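Tellmont slow cooker review: big pot, big opinions
By Vibeke Brynjólfsdóttir
February

I've had the Tellmont on my bench for a whole winter and most of a summer now, so I reckon I've earned the right to bang on about it. My old one carked it halfway through a batch of lamb shanks (RIP, you were a good pot) and I wanted something that could feed the mob on a Monday without me standing over it.

First up, it's heavy. Like, get-someone-to-help-you-lift-it-out-of-the-cupboard heavy. The crock holds 7 litres, enough for a proper pumpkin soup with leftovers for the freezer, and the lid sits down nice and snug. I looked at the Fira as well, and it's prettier, but the dial felt flimsy in the shop and I couldn't get past it. 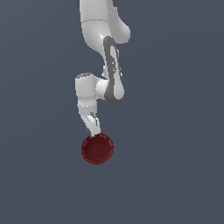 The low setting is where it shines. Brisket, pulled pork, a rice pudding I'm still thinking about -- all gorgeous. High runs a bit hot for my liking, and the first time I did a bolognese on it the edges caught something shocking. Now I start on high for an hour, knock it back to low and head off to work. Easy!

Cleaning is my one real whinge. The crock goes in the dishwasher but takes up the entire bottom rack, and there's a groove around the rim that collects gunk like you wouldn't believe. I go at it with an old toothbrush. The Pronska my sister bought doesn't have that groove, though she paid over $600 for hers and I'd sooner put the difference towards a trip to the coast.

Timer's fine. It beeps 4 times when it flicks over to warm, loud enough to hear from the clothesline. 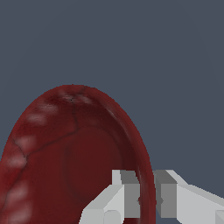
Bent Briem reckons the high setting is spot on if you fill the pot past halfway, and that mine catches because I'm making small batches. Fair enough, I did a big chilli last weekend to test it and it came out beautifully, no scraping required. So buy the size you'll use, and give the rim a scrub before it sets.

Comments

Marg: Does the lid rattle? My last one drove me up the wall.

Vibeke: Only on high, Marg, and not much. A folded tea towel on top fixes it.

Dazza_cooks: Did a corned beef in mine on Sunday arvo, ripper.

Contact | Copyright Þrastardóttir Kitchen Notes | Back to top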